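December 10, 2018

The returns room at Vendance has operated for 19 years on the judgment of the people who staff it. Goods arrive from the Flemcombe depot in mixed lots, and each item must be lifted out, identified and assigned to resale, repair or disposal. Until this year, every part of that work was done by hand.

I have supervised the room for seven of those years, and I was asked in the spring to oversee the introduction of a robot arm for the lifting stage. The staff call it Marty. It is responsible for taking single items out of a bin. Deciding what becomes of them remains the duty of the sorters.
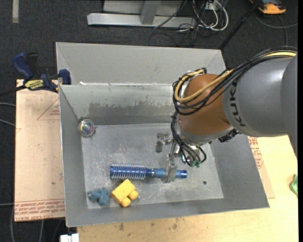 The change in duties has been greater than management expected. Sum-yee Tam, formerly a sorter on the early shift, now spends 40 minutes of each shift reviewing the picks that Marty has missed and recording the type of item involved. Soft goods are entered separately from rigid ones. Her grade was revised in December to reflect this work, following a request that I supported in writing.

Didier Hoarau has raised a different concern, and I consider it a fair one. Sorters used to talk across the bench while they emptied a lot together. With the lifting assigned elsewhere, two people may now pass most of a shift at separate stations. We have moved the inspection tables closer together as a first measure.

No positions have been removed. Staff have asked whether that will remain the case once the Rutonden contract begins, and I have not been able to give them an answer. The question has been referred to the site director, and I will post the reply on this page when I receive it.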